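Killness K2 Kitchen Scale: Set-Up Guide
Section 3: Setting up and weighing in your own bowl

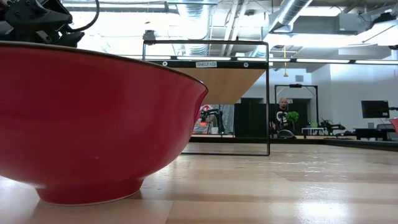
Can I weigh ingredients in a bowl that did not come with the scale?
Any bowl can be used if its foot stands fully on the platform and the bowl and its contents together stay under the maximum load. Set the empty bowl on the scale first and press ZERO, as explained in 3.4.

3.1 Before you start

You will need the scale, the two batteries from the accessory bag, and the 500 g check weight. Keep the check weight in its pouch when it is not in use. Fingerprints and flour build up on bare metal and will change the reading over time.

Peel the clear film off the platform. The film can be thrown away. Leave the label on the underside in place, as it carries the serial number you will need for service.

3.2 Fitting the batteries

1. Turn the scale over and lay it on a folded towel.
2. Slide the battery door toward the back edge and lift it off.
3. Insert both batteries, matching the + and - marks inside the compartment.
4. Refit the door. It clicks when closed.
5. Turn the scale right side up and wait for the display to show 0.

If the display stays blank, remove the batteries and check that no plastic tab is left under the contacts.

Caution: Do not mix old and new batteries. Take the batteries out if the scale will be stored for more than a season.

3.3 Choosing a place and leveling

The scale needs a hard, flat surface. Tabletops and stone counters both work well. Avoid cutting boards, place mats and drop-leaf tables, which bend slightly under load.

1. Put the scale where you plan to use it, at least 20 inches from a stove burner or a fan.
2. Press lightly on each corner in turn. If the scale rocks, find the foot that is lifting.
3. Turn that foot counterclockwise until it touches the surface.
4. Press on the corners again. Repeat until there is no movement.
5. Press ZERO.

Note: Level the scale again whenever you move it. A scale carried from a cold pantry into a warm kitchen should be left switched off for 20 minutes before use.

3.4 Zeroing out a bowl

1. Switch the scale on with nothing on the platform and wait for 0.
2. Lower the empty bowl onto the middle of the platform. Do not drop or slide it.
3. Wait until the small circle appears at the left of the display. The reading is now steady.
4. Press ZERO once. The display returns to 0 with the bowl still in place.
5. Add the first ingredient and read the weight.
6. To add another ingredient, press ZERO again and repeat step 5.

Lifting the bowl off will give a reading with a minus sign. This is the weight that was zeroed out, and it is normal. Put the bowl back and the scale carries on from where it was.

Wide bowls can hide the display. Press and hold LIGHT until HOLD appears, then lift the bowl away. The last steady reading remains on the screen for 80 seconds.

Note: The bowl counts toward the maximum load even after it has been zeroed out. If the display shows FULL, take something off at once. Move heavy doughs to a lighter bowl or weigh them in two batches.

Caution: Keep the bowl clear of the wall and of the power cord of any nearby appliance. Contact with either one will hold up part of the weight and give a low reading.

3.5 Checking the reading

Do this after set-up, after every battery change, and any time a recipe comes out wrong for no clear reason.

1. Clear the platform and press ZERO.
2. Place the check weight in the center.
3. The display should show 500 g, give or take one gram.
4. Move the weight to each corner. The reading should not change by more than two grams.

If the reading is outside these limits, level the scale again and repeat. If it is still outside, hold UNIT and ZERO together until CAL appears, place the check weight in the center, and wait for DONE. Do not touch the counter while CAL is showing.

3.6 Small amounts

The scale may not register yeast, salt or spices added a pinch at a time. Add them in one go, or weigh them in a small cup and tip them into the bowl afterward. The Riltine spoon tray, sold separately, fits over the platform and can be used for this. Zero the tray out the same way as a bowl.

3.7 Display messages

LO: Batteries are low. Replace both.
FULL: Too much weight on the platform.
Err 4: The scale was moved while starting up. Switch off, wait, and switch on again.
- - - -: The reading has not settled. Check for drafts or an uneven surface.

For any other message, write to Killness Service, 444 Zapata Street, Rindlow, and include the serial number.

Section 3 revised August 18, 2026. Text by Ehsan Shokri.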